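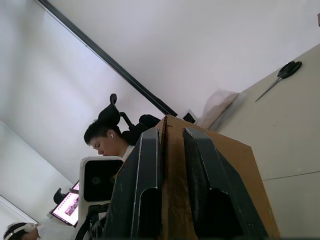

Cardboard, and What to Do About It

Filed under: Storage, Garage, Regrets
April 18, 2025

Every household has a box of boxes. Ours lived in the hall closet until it became a closet of boxes, at which point my husband Kobina Kyei asked whether we were expecting to ship the house somewhere. I said you never know when you'll need a good box. He asked me to name the last time. I went and made tea.

I've since become a reformed character, mostly, and these are the rules I live by.

Which ones to keep

Keep a box if it's stiff at the corners and has all its flaps. Push down on one top corner with the heel of your hand. A sound box pushes back. A tired one gives a little sigh and leans, and that one goes to recycling no matter how handsome the printing is.

Throw out anything with grease, mildew or a smell. You may think the smell will air out. I had a banana box from the Zaidi market on Ulmont Street that I aired for an entire summer, and every sweater I put in it came out ready for a smoothie.

Old stains that are bone dry and have no odor are fine for the garage. Not for linens, not for books, and please not for the christening gown.

Small and strong beats big. A giant box is an invitation to fill it with encyclopedias and then summon your relatives.

Opening them without stabbing the contents

Most of us open a box like we're gutting a fish. The blade only needs to go through the tape. Set your utility knife so the smallest sliver sticks out, hold it nearly flat, and draw it along the seam away from your other hand. Cut the short ends first and the long center run last, and the flaps stay put while you work.

If you've lost the utility knife (it's in the last box you opened), a house key does the job. So does a ballpoint pen with the cap on, pushed down the seam and dragged. Steak knives do it too, and then they don't cut steak.

Taping them so they stay taped

One strip down the middle is optimism. Run a strip along the center seam and let it hang over each end by the width of your palm, then run a second strip right on top. Now put one strip across each short edge, so the tape makes a capital H. Do the bottom before you fill it. I mention this because of an incident involving my mother's casserole dishes.

Folding the flaps over and under each other, pinwheel style, looks clever and holds up a load of Christmas tinsel. It will not hold up cans.

Masking tape doesn't belong on a box. Neither does the shiny gift tape. Buy the brown stuff, and fold a corner of the roll under when you're finished. This takes one second and saves you ten minutes of picking at it with a fingernail and saying things in front of the children.

Labels

Write on the side. I'll say it again for my sister-in-law, Akua Aryee, who writes on the top and then stacks them: the side. Better still, two sides that meet at a corner, so it doesn't matter which way some helpful person shoves it onto the shelf.

Be specific. "Misc" is a cry for help. "Kitchen" is no better if you own a kitchen's worth of kitchen. "Waffle iron, good scissors, fondue (why)" tells you what you need to know.

Put the room it's going to in big letters and the contents underneath in small ones. If you reuse a box, cross out the old label properly. We spent most of one December looking for the tree lights, which were in a box marked TAX, under a box marked LIGHTS, which was tax.

Where to stash them

Off the floor. Concrete sweats, and cardboard drinks. A couple of scrap two-by-fours laid flat will keep the bottom row dry enough, and an old pallet is better if you can get one.

Leave a hand's width between the stack and an outside wall. Don't go more than 4 high unless the bottom one is full of something solid. Half-empty boxes crumple at the waist, so stuff the gap with towels or crumpled paper.

Anything you'd be sad to find a mouse in goes in a plastic bin with a lid. Cardboard is a snack, a nest and a front door.

Keeping the empties flat

Slit the bottom tape, press the box flat, and stand it on edge behind a door or the freezer, like a record in a rack. Tie the bunch with string in one direction only, leaving a loop to carry it by. If the bundle gets thicker than your forearm is long, you have a hobby.

I allow myself one bundle. When a new box comes in, a worse one goes out.

Things a flattened box is good for

Under the car, for drips. Change it when it goes dark.

Under the weeds, or more precisely over them. Peel off every bit of tape, overlap the pieces generously, soak them with the hose and pile mulch on top. The glossy, heavily printed kind should stay out of the garden.

Between you and the floor when you're fixing something under the sink. Your knees will send a card.

As a sled, once, on the hill at Garnness, by a man who was old enough to know better and who got as far as the hedge.

Readers write

A reader in Setthorpe wants to know how to get the sticky label off a box she plans to reuse. Warm it with a hair dryer on low and peel slowly from one corner. If it tears, stop there and stick the new label over the old one, making sure the old barcode is fully covered. She also asks whether she really needs to keep the box her television came in. Keep it until the return period runs out, then let it go. Mine went last month, and I only visited it at the curb twice.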